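Trays and Tubs
Gallery 3 — Cliltthorpe storeroom

Diarmuid Gallagher looks after the trays, tubs and boxes that go out on loan from the Cliltthorpe craft rooms. The collection stands at 164 pieces. Most of it is plastic, most of it was bought secondhand, and nearly all of it gets used every week. This gallery covers the shallow trays, which are kept on the Rafferty shelves by the back door.

Shallow trays are the first thing to go on a Thursday evening. The printmakers take them for rinsing paper, the bead class takes them for sorting, and whoever is last takes what is left. A wide rolled rim makes a tray easier to carry with both hands, and rounded corners are easier to wipe out than square ones. Please bring trays back empty and clean. 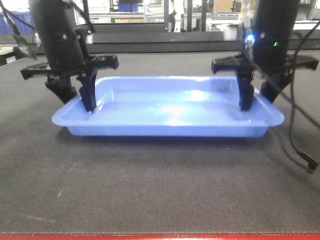 Blue is the color for wet work. The darker trays are for glue and dry parts, and mixing them up means somebody ends up scrubbing. Borrowers can take 2 trays at a time, or more if the shelf is full at closing.

Washing is done in the long sink with warm water and a soft cloth. Scouring pads are kept out of the room — they dull the plastic, and dried paint holds on to a dull surface. Stand trays on edge in the rack overnight. In the morning they go back on the shelf, largest at the bottom, with a sheet of newspaper between each one so they don't stick together.

Cracked trays go in the Buvar crate under the window. Small cracks in the rim are usually fine for dry use and get a strip of tape. Anything cracked through the floor of the tray is recycled.

New stock is expected in September from Drendano, in the same shallow shape. Lids will be ordered separately. To borrow for a weekend, write your name and the number of trays in the book on the counter.

Next gallery: deep tubs and buckets
Back to all galleries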